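4.2 Shared bins and the question of sorting

Last updated: August
9 comments · 100 shares

The case for the mixed bin is usually made in one sentence: children will put things away if putting away is easy, and nothing is easier than dropping a toy into an open container. We found this sentence, or one very like it, in the printed guides from Westero and Stemer, and in most of the tidying advice we read for Section 2. None of these sources says how easy it is to get the toy out again. Our doubts begin there.

We compared two ways of keeping toys in a playroom. In the first, each bin was given one kind of thing: vehicles in one, animals in another, odd pieces in a third. In the second, every bin could take anything. The bins were open at the top, and they stood side by side or one behind the other on a work surface at a height the children could reach. Ten households kept each arrangement for nine weeks and then changed over. Parents wrote a short note whenever a bin had been emptied out in a search, and a longer one whenever they had sorted it themselves.

The first thing to say about the notes is that they are uneven. Two households wrote nearly every evening. Others wrote in bursts, usually after a bad afternoon, and a bad afternoon makes for a severe note. We therefore make no claim from the number of entries in any one household, and we would be wary of earlier studies that do. The Zokham survey, which is often quoted in favor of mixed storage, asked parents once, at the end, whether the playroom "felt tidier." We do not know what a parent means by that, and we suspect the parents did not all mean the same thing.

What the notes do show is a difference in where the work falls. Sorted bins put the work at the end of play, when the child is tired and the adult is making dinner. Mixed bins put it at the start of the next session, when a child wants one particular thing and has to find it among others. Supporters of mixed bins count the first kind of work and leave out the second. It is hard to see why. A toy that takes a long search to find is often not played with that day, and several parents wrote that the child simply took whatever came to hand.

Depth matters more than we had expected. A bin with a single layer of toys on its floor is hardly a storage problem at all, whatever kinds are put together in it. Figure 4 gives an idea of the mix that can share a floor: a truck with oversized tires, a dinosaur, a dark green box-shaped container on its side, a pinkish-red piece tapering at both ends. Everything at this depth can be found by eye. The trouble reported by parents came with the second layer and the third, when small things slid under large ones and wheels caught on tails. Studies that test mixed bins with a handful of toys have, in our view, tested the easy case and reported it as the general one.

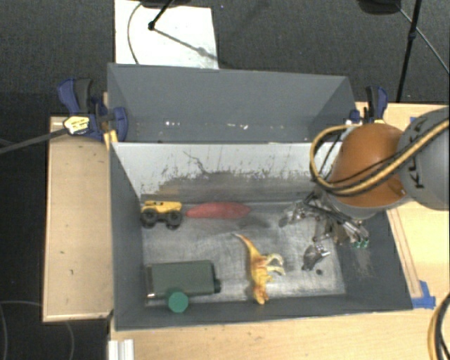
Figure 4. Mixed contents in an open gray bin, single layer, with a second bin behind.

One parent in the Powell group objected to this whole line of argument, writing that we had the problem backward and that a full bin is a sign of too many toys, so that no rule about kinds will mend it. She had tried sorted bins for a year before joining us, she added, and all she had learned was which of her shelves was the dinosaur shelf. Her household went on with the mixed arrangement after the study ended.

We take the objection seriously, and in part we agree with it. Fewer toys would help under either arrangement. But it does not settle the question we set out to ask, which was what a family should do with the toys it already has. Advice to own less is sound and also cheap to give. The Powell households, who were asked to put half of their toys out of sight before starting, did report fewer emptied bins. They also reported toys coming back into the room, one or two at a time, from closets and from grandparents, and by the last entries we could not tell from the notes how much had been kept away. We have left this group out of the main comparison for that reason.

A second difficulty is deciding what a "kind" is. The adult guides assume that a truck is a vehicle and a dinosaur is an animal, and that a child will see it the same way. Some did. Others put a dinosaur with the trucks because the dinosaur rode in them, or kept all yellow things together for a week and then gave it up. Where parents corrected these choices, the sorted arrangement tended to become the parent's job within a short time. Where they let the choices stand, the bins were, by any adult measure, mixed – though the children seemed to know what was in them. Our own coding sheet had no place for this. We marked such bins as mixed, and a reader may fairly say that we should not have.

Odd pieces were the weak point of both arrangements. By odd pieces we mean things that belong to no set: a part broken off something else, a container with nothing in it, a small shape whose use has been forgotten. Under sorting they filled the third bin, which was seldom opened and slowly became a store of things no one wanted to throw out. Under mixing they sank to the bottom of every bin and were handled in every search. Stemer recommends a monthly clearing of such pieces. It is a reasonable idea, but the guide offers no evidence that families keep it up, and ours mostly did not.

We are left with a narrower result than the guides promise. With shallow contents, the two arrangements could not be told apart in our notes. With deep contents, mixed bins were emptied out more often, and the adults did more of the picking up afterward – the very work that mixing was supposed to spare them. Whether a wide, low bin would remove the difference altogether is a separate question. Our bins were all of one size, and we did not think to vary it until the households had already changed over.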